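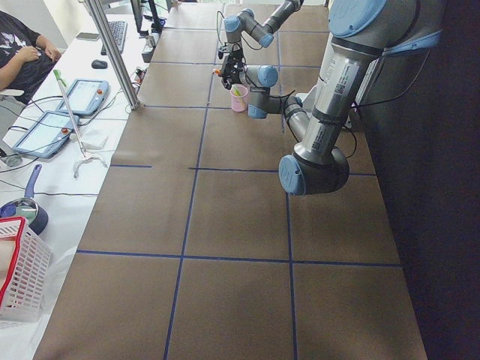 Pen cups: mesh or solid?

trillwood_60
I taped my paper-covered table into sections and want one cup for markers. Mesh or solid plastic? I have five markers and hate digging for them.

arabatetteh
Mesh. You can see dust in the bottom and tap it out. I lay my markers flat before sorting, then pick out the dry ones.

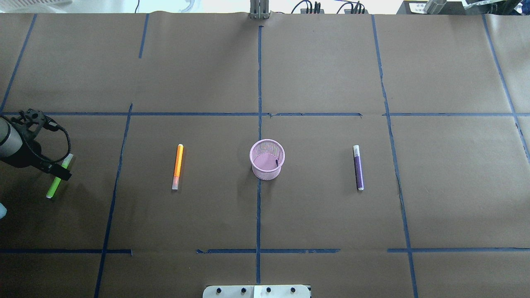
Pink mesh cup, markers still out on the table.

jundidside
Disagree. Fine tips poke through mesh. I use a heavy mug - it doesn't tip either.

arabatetteh
Mine has a solid floor. Caps down or caps up, trillwood?

trillwood_60
Caps up so far. The yellow and green are in, orange and purple to go.

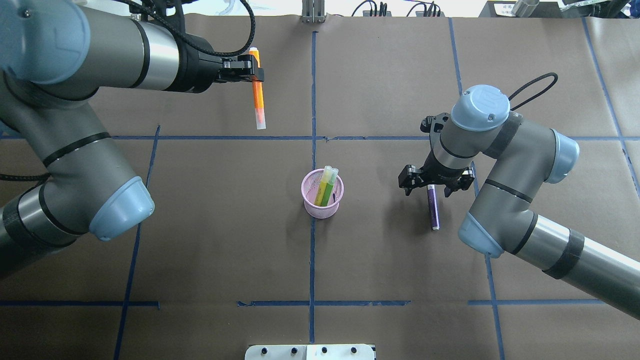 Rupert Brunner
Store them flat in a drawer. Upright with the cap on top, mine faded by July.

jundidside
Flat takes up the whole drawer. Still voting mug.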